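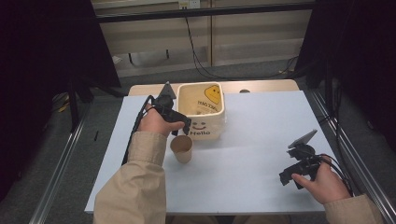
Dritach sells its Solis manhole frame riser with the promise that one crew can set it in 30 minutes and never come back. We have stocked the Solis since October, and we'd rather you read this page before you order forty of them. The riser is a one-piece ring that sits between the existing frame and the new pavement surface after an overlay. It does that job well on a round, clean frame. On a frame that has been hit by plows for years, it rocks, and no amount of sealant fixes a rocking ring. Put a straightedge across the seat first. Corners are a separate problem: the Solis comes in round sizes only, so if your structure has a square opening with rounded corners, like the white container on the table, you need the Grerwood adapter plate, and that is a special order.

Price: $119 per ring, adapter plate not included
Weight: 44 lb
Height added: 2 in. (one size only)
Ships from: Toledo warehouse

About the "no maintenance" claim. Dritach's brochure says the seal is good for the life of the pavement. We asked what pavement, and under what traffic, and got the same brochure back. The test sheet they did send covers a ring in a shop fixture with no trucks going over it. Maybe the seal lasts as long as they say. We don't know, and the ones we've sold haven't been in the ground long enough to tell.

Niloufar Rahimi at our counter handles returns on this item. Most of them come back for the same reason — somebody measured the cover and ordered to that. Measure the seat inside the frame, in two directions, and send her both numbers. If they don't match, she will probably talk you into a cast adjustable riser, which costs more and takes longer to set.

Rings can be returned unused within 40 days. Anything with sealant on it is yours. Adapter plates are not returnable at all, which we have argued with Dritach over and lost.

For quantity pricing, ask for Izzati Saragih. The discount starts at 30 rings and isn't large.

Price and stock checked June 3, 2021.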